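SPEAKER NOTES
Keeping Supplies in Shared Rooms: Tape, Labels and the Work Surface
Wedora Activity Centers, annual meeting of site coordinators
2 July 2023
Speaking time: 25 minutes, with questions at the close

Opening (2 minutes)

Thank the Bretness site for the use of the hall. Note that the handout is on the side table and that the slides will be posted to the members' page.

State the subject plainly. The talk concerns small consumable supplies, and adhesive tape in particular. Wedora sites ordered 407 rolls of colored tape in the last budget year. Of these, 102 were recorded as discarded with tape still on the core. The purpose of the session is to present the storage and handling practice adopted at Bretness in May and to recommend it to the other sites.

Slide 1: Where the waste occurs

Discards fell under the following headings in the site returns:
Edge damage from being dropped or stored under other items.
Lost end, followed by torn or split layers.
Dust and lint on the sides of the roll.
Adhesive aged past use, chiefly rolls kept near a radiator or window.

Pause here. Ask the room which heading is most familiar. Allow one or two replies and move on.

Of the 102 discarded rolls, 73 were placed under the second heading. Most of those could have been recovered by a patient person with a fingernail, but a coordinator with a group waiting does not have the time. The practice we recommend is directed mainly at this heading.

Slide 2: The folded end

Every roll is to be put away with its end folded under by a finger's width. The fold is made by the last person to use the roll. Coordinators should show this at the start of each term and should repeat it when new members join.

Demonstrate with the roll on the lectern. Hold it up long enough for the back rows to see.

Where a site prefers a paper tab to a fold, the tab is acceptable. Sites should choose one method and keep to it.

Slide 3: Storage

Rolls are to be kept in the lidded Wameo boxes already supplied to each site. Rolls of one width go in one box. The label goes on the short end, so that it can be read when boxes are shelved side by side.

Boxes are stored away from direct sun and away from heating. At the Sauerland Room the supply shelf stood over the radiator for many years. It was moved to the inner wall in May, and the coordinator there has reported no sticky or yellowed rolls in the weeks following. The period is short and the report should be presented as an early one.

No more than 5 rolls of any color are to be open at one time. Unopened stock remains in the closet.

If asked about pegs and dowels: these are permitted for wide rolls. Narrow rolls tend to slide and knock against one another, and the boxes serve them better.

Slide 4: The work surface

Patterned table coverings are in use at most sites and are well liked by members. They conceal minor marks and make a plain room more pleasant. They also make small or pale items harder to find at the end of a session, and for that reason the guidance asks for strong colors when tape is bought for general use. Purple, red and dark blue are readily seen against a light floral print. White, clear and beige tapes should be reserved for tasks that require them.

Rolls in use are laid flat on the table. A roll stood on its rim will travel, and a roll that reaches the floor usually comes back with a damaged edge. 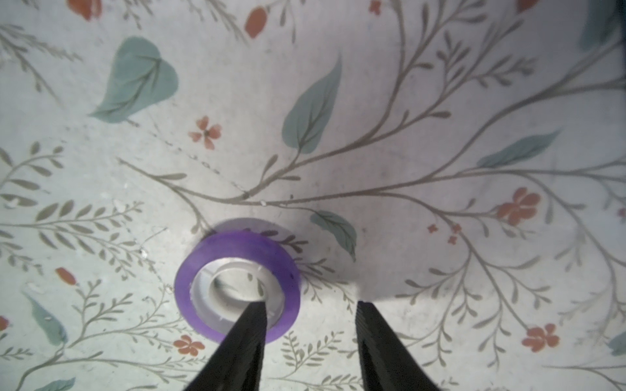 What should be done when a table covering begins to show scratches and creases?

A covering with light surface wear may remain in use, provided that it lies flat and can be wiped clean. It should be replaced when a crease stands up enough to catch paper or tape, or when the printed layer begins to lift. Coverings are to be rolled for storage and not folded, as fold lines are the usual place for the print to fail.

Slide 5: Closing a session

Members should be given a few minutes at the end of each session to return supplies. The coordinator checks that tape ends are folded, that lids are fitted, and that the covering has been wiped with a damp cloth and left to dry before it is rolled.

Empty cores are placed in the craft bin if the site has a use for them. Otherwise they are sorted with the waste according to their material.

Remind the room that the closing list is printed on the back of the handout and may be copied for the wall.

Slide 6: Ordering

Orders for the coming year are to be submitted on the revised form. The form asks for open stock and unopened stock separately. Sites are requested to check the closet before completing it. Several orders last year duplicated stock already on hand.

Do not go into prices. Refer any question on prices to the purchasing office.

Closing (1 minute)

Restate the three requests: fold the end, box the rolls by width, and report discards under the headings on Slide 1. The returns will be reviewed before the next meeting and the results sent to all sites.

Invite questions. If time is short, direct attendees to the handout table, where the sample box and a covering from the Bretness site may be examined during the break.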